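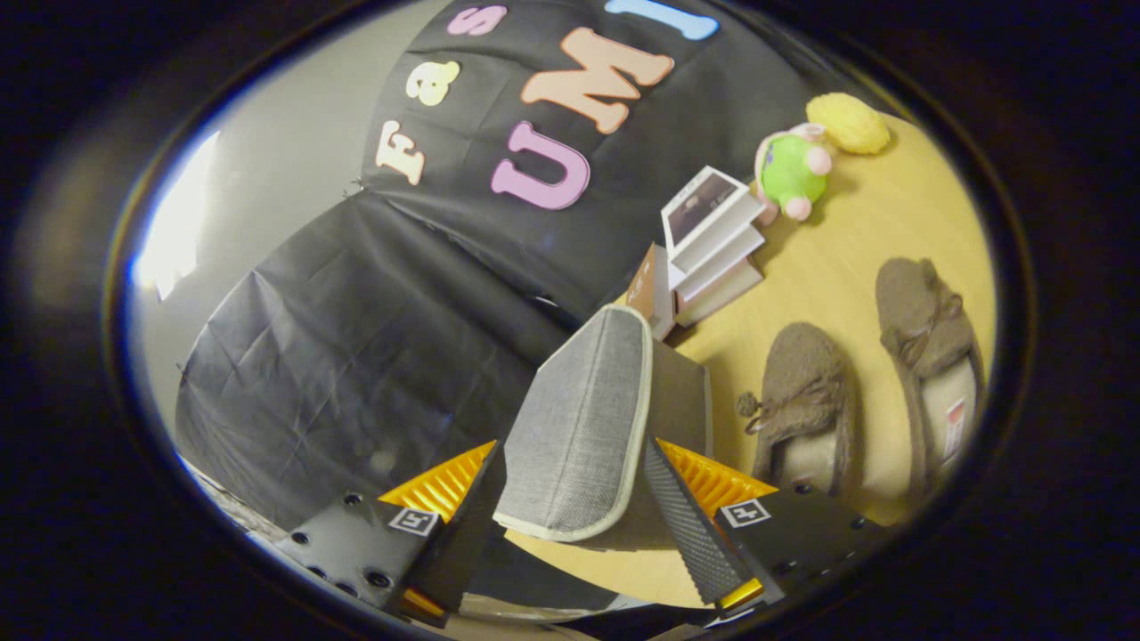

Publicado por marea_baja el 15 de agosto de 2022 en Casa y ropa

¿Se puede quitar el olor a humedad de unas zapatillas de estar por casa sin destrozarlas?

Hola a todos! Vivo en un bajo bastante húmedo y en octubre pasado guardé las zapatillas de tela en una caja debajo de la cama. Las saqué el otro día y madre mía, huelen a sótano. Son unas Ponlow grises con el borde blanco, no valen una fortuna pero les tengo cariño y además ya no las encuentro en mi número. Las he tenido dos tardes en la ventana y siguen igual. La etiqueta está borrada, así que no sé si aguantan lavadora — y me da miedo que la suela se despegue. ¿Qué hago?

pepinillo77
1.807 mensajes

A mí me pasó con unas muy parecidas. Yo no las metería en la lavadora sin saber qué lleva la suela por dentro, que si es cartón te quedas sin zapatillas. Lo que hice: bicarbonato dentro, bien repartido, toda la noche, y por la mañana sacudir y pasar el aspirador con la boquilla estrecha. Luego un cepillo de uñas con agua templada y una gotita de jabón neutro, solo por la tela, sin empapar. El borde blanco déjalo para el final con un trapo limpio, que si usas el mismo cepillo se te queda grisáceo para siempre (hablo por experiencia).

Para secarlas, papel de cocina dentro, cambiándolo cuando esté mojado, y a la sombra. Tardan más de lo que parece, las mías casi dos días. Si después siguen oliendo, repite el bicarbonato antes de rendirte.

Ah, y no las vuelvas a guardar en caja cerrada! En una bolsa de tela y en alto van mucho mejor.

txori_b

lavadora a 30 y listo, yo lo hago siempre y nunca ha pasado nada

limon_y_sal
269 mensajes

Lo de la lavadora depende muchísimo de la suela, yo me cargué unas así. Coincido con lo del bicarbonato, pero mira también la caja y el hueco de debajo de la cama, porque si el olor viene de ahí da igual lo que laves. Yo puse un deshumidificador pequeño de Areo y lo vacío cada mañana — sale más agua de la que imaginaba.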